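To: Drirside Supply Room List
Date: 23 January 2024
Subject: Re: Storage of small bottles, Room 383

Members are thanked for their replies to the notice on small bottles. The bench in Room 383 remains the place for sorting them before they are shelved. Bottles are to stand upright in a single row with space between them, the dropper bottles among the taller ones if necessary, and the blue bins are to be kept within reach.

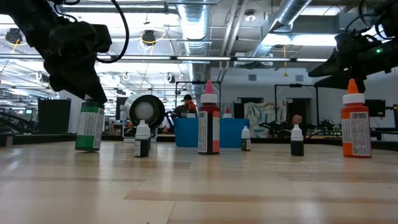 One member asked whether labels must face forward on the shelf as well as on the bench. They must, and the Malik cabinet will follow the same rule from March.

The earlier message is quoted for those who joined recently:

> Bottles waiting for a decision go in a blue tray at the far side of the bench. Small loose pieces should be gathered up before the next batch is set out - several are lying on the wood.
>
> 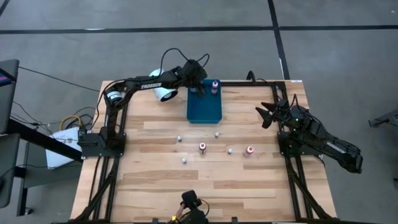
>
> Brivivia has asked that the tray be emptied at the end of each day, and would prefer a second tray for anything without a readable label.

The request for a second tray is approved. Orders should be placed through Misell under code 1208, with no more than 7 trays per order. Questions about shelf space may be sent to this list.

Supply Room Office
Drirside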